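I bought the Larnar putting mat in August, when my club closed the practice green for repairs. I play golf two times a week and I wanted to keep my short game at home during winter. The mat cost me 586 dollars, so I thought a long time before I ordered it.

The surface is good. When I took it out of the box it had waves at both ends, but after 7 days on the floor it was flat. The ball rolls straight and the speed is near to the greens at my club, maybe a little faster. I do 40 putts every evening, and the mat shows no line where the ball travels.

I am less happy with the ball return. It is made by Drollard and sold together with the mat. If the putt is soft, the ball stops in the middle of the channel and you must walk to get it. My old mat from Dubey was cheaper and did this part better.

Also the printed alignment lines are too bright for me. I looked at them more than at the ball. After some weeks I turned the mat around and putted from the plain side, and I made more putts from the distance I usually miss.
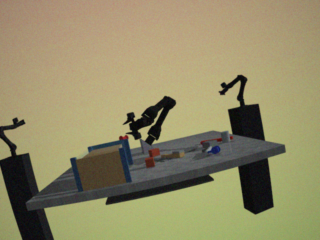
Posted by a club golfer, Westirano
Tue 26 December

The instructions are only one page, but the assembly is easy and you need no tools. Please measure your room first. With the return attached, the mat did not fit in my hallway and I had to move it to the living room. I would buy the mat again, but I would buy it without the return.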